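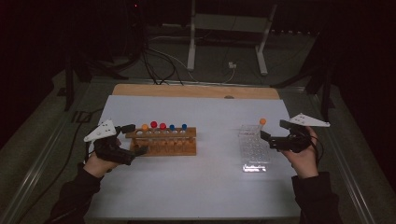

2 min read · 5 replies

Terra preta in my raised beds: is any of this real?

mudlark_ohio
December 2023
Bought two bags of Tidia "ancient blend" biochar in March. $40 for the pair. The label says it recreates Amazonian soil in one season. My beans looked the same as every other year. Am I missing something or did I buy expensive charcoal?

carbonskeptic
You bought expensive charcoal. The old dark soils built up over generations of kitchen scraps, ash, bones and human waste. A bag can't do that by summer.

pellet_and_pit
Did you charge it first? Raw char can tie up nitrogen. I soak mine in diluted urine for 19 days and my squash love it.

carbonskeptic
Love it compared to what? Urine is fertilizer. You'd get the same squash if you skipped the char.

pellet_and_pit
I've done it both ways. Beds with char stay greener in August. Sandy soil though, so maybe that matters.

rootbound
There's a trial write-up from Brastevance that sellers keep linking. 210 plots, sounds great, but read the methods. They added compost to the char plots and nothing to the controls — so what did they test?

mudlark_ohio
Well, that's the one printed on my bag.

rootbound
Of course it is.

pellet_and_pit
One bad trial doesn't sink the whole idea. People were managing soil with char and waste long before anyone put it in a bag.

carbonskeptic
No argument there. My problem is with the label. Get a soil test before you spend any more, and leave one bed alone next year.

mudlark_ohio
Fine. One bed char, one bed compost, one bed nothing. I'm not doing the urine.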